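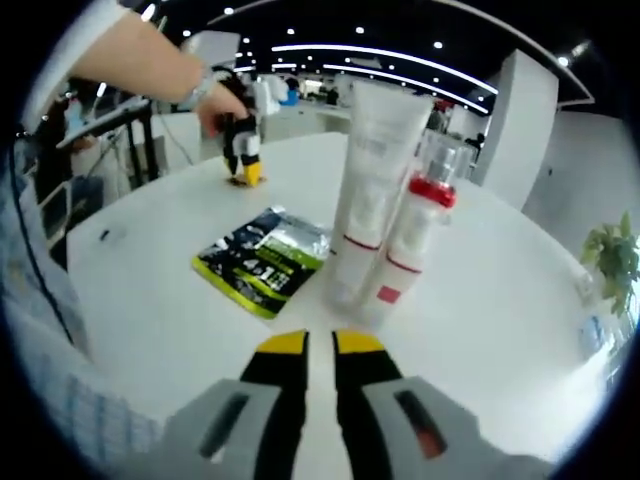

Ticket 3123, Tilteo handheld gripper, left finger not closing
Opened June 23, 2024

Hi all, and thank you for being so patient with us! The left finger on our second unit sticks a little short of closed, and after about 43 grabs it gives up and the Mekau software logs fault 2.
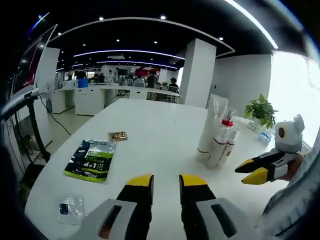 I've restarted it, swapped the cable and run the Batow calibration twice, and I'm sorry to say the fault came right back each time.

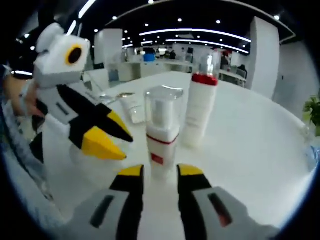

Light items seem to bring it on faster than heavy ones, odd as that sounds. We've been practicing on small upright things, like the white bottle with the thin red line and the little red label, and I'd hate for a half-closed finger to knock one over. Could you tell me if the fix you sent us in November covers this? I'll leave the unit switched off until I hear back.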